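Jorkden housewares fair: a long walk for a plastic bowl

I had been told twice that the summer fair at Jorkden was the one to see if you buy for a small kitchen shop. So in June I paid my entry, took the early train and joined a queue that moved at the speed of cold treacle. The badge machine had run out of lanyards by half past nine.

The organisers promised 488 exhibitors. I can't say they were fibbing, but plenty of those names shared a stand, and one whole aisle of the second hall was given over to sofas for tired buyers. The word on every banner was "renewal". What had been renewed, as far as I could tell, was last year's range in brighter colours.

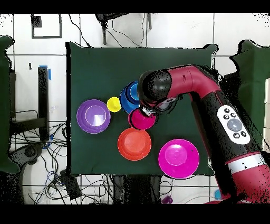 Bachmann had the biggest stand and the most glossy brochure. Their new stacking range is said to last 30 years in normal home use. I asked how they had tested that, seeing that the range was launched in the spring, and was given a biscuit and a web address. The pieces felt decent enough in the hand. The trade price is another matter – by the time I had added delivery and my own margin, a cereal bowl would cost more than the breakfast for a family of five.

Sasa was more modest and, to my mind, more useful. Their people knew the minimum order without looking it up (6 cartons, mixed colours allowed) and admitted that the darker shades show scratches. I wish more firms would own up to that sort of thing. I took a price list and might even use it.

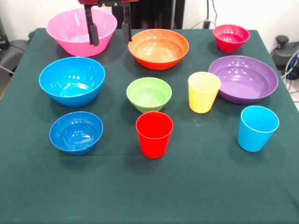 Lunch was a cheese roll and a bottle of water, eaten standing up next to a fire door. The afternoon talk on "what families want from the table" lasted about 30 minutes and told us that families want things that are easy to wash. There was a show of hands at the end. I kept mine in my pockets.

Then there was Bresia, whose leaflet claimed that bright tableware makes children eat more vegetables. The study behind this was "being prepared for publication". My own children had bright tableware and hid their peas under it. I don't doubt that colour sells, and it certainly sells in my shop, but I would rather a firm just said so.

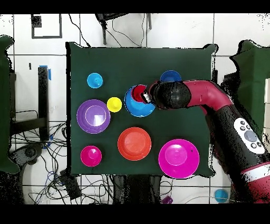
Bowls and cups in several colours on a dark green cloth.

Would I go again? Perhaps every other year. The Sasa list paid for the train fare, if the prices hold until autumn, and I had a good chat with another shopkeeper about breakages in transit. Take your own lunch, ignore the free shuttle bus (I waited, then walked) and ask for delivery costs in writing before you let anyone scan your badge. I've had 5 emails from Bachmann already, none of which answers my question.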